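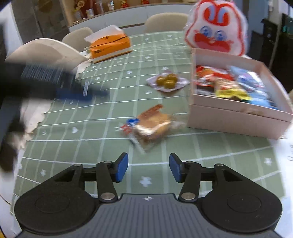 Figure 1. Hand-held gripper above a dining table. The two fingers carry blue rubber pads; a loaf of bread in a clear plastic bag lies ahead of them, with a plate of olives and a box of packaged snacks behind.

4. Evaluation of the Trestberg hand-held kit

4.1 What we tested

The Trestberg kit is sold as a complete package for recording manipulation demonstrations without a robot arm. It consists of a hand-held two-finger gripper with a wide-angle camera, a charging dock, a calibration board, and software that turns raw recordings into trajectories. We bought two kits at the regular price in March and had no contact with the maker beyond ordinary support requests. Our earlier collection work used a gripper built in our own shop (the Bamitz device, Section 3), and we came to the commercial kit with modest hopes. We were wrong to keep them so modest. From the first session it was a pleasure to work with, and most of this section is an attempt to say why in terms that other groups can check.

4.2 Sites and tasks

Sessions were held in 14 homes in and near Sondham. We asked the residents to leave their tables as they were, and we added nothing and removed nothing. Dining tables proved to be a wonderful source of variety: bagged bread, small plates of food, wrapped snacks and tissue boxes all ask for different grips, and they tend to sit close together (Figure 1). Operators worked from a short list of verbs (lift, move, turn, hand over) and chose the objects themselves. Each operator had one practice round before recording began.

In total we recorded 600 demonstrations. Meinecke and Achari reviewed every one of them and sorted them by object type, with Kröger settling the cases where they disagreed.

4.3 Handling soft and wrapped objects

Soft packaging was the hardest category for the Bamitz device. Its flat pads pushed a plastic bag along the table before they closed on it, and operators learned to pin the bag with the free hand, a habit that spoils a one-handed demonstration. With the Trestberg gripper that habit disappeared within the first few sessions. The rubber pads hold thin plastic well at low force, and the trigger gives the operator a clear feel for how far the fingers have closed. Bread was our favorite test here! A loaf is light, it dents easily, and the wrapper slides over the crust, so a grip that looks fine at the start can fail halfway through the lift. Of the 600 demonstrations, 323 involved some kind of flexible packaging, and the reviewers marked the large majority of these as clean on the first attempt.

Small round items were less successful. Olives and grapes could be picked up, but operators had to tilt the wrist steeply, and the pads then hid the object from the camera at the moment of contact. Wendt's narrow replacement tips, sold separately, helped with the grip — though they did nothing for the view.

4.4 Tracking and image quality

The wide field of view is the best part of the kit. Even with the fingers low over the table, the recording usually keeps enough of the room in view (chairs, shelves, wall edges) for the tracking software to hold its position. Plain tablecloths gave it more trouble than patterned ones. Objects near the border of the image blur during quick wrist turns, and we would like a shorter exposure setting for evening sessions. Support told us that the setting exists in the firmware but is not open to users. We hope it will be.

4.5 Comfort and upkeep

Steinbach and Reuter, who ran the longest sessions, both reported tired forearms toward the end of a visit. The weight sits well forward of the hand, and a wrist strap would be a welcome addition. Upkeep was light: we wiped the pads between homes and repeated the calibration whenever a unit had been packed and moved. One trigger spring wore out and was replaced under warranty, with the second kit covering the gap.

Taken as a whole, the kit let us spend our visits recording instead of repairing, and we have since retired the Bamitz device for all household work. The comparison of policies trained on the two sets of recordings follows in Section 5.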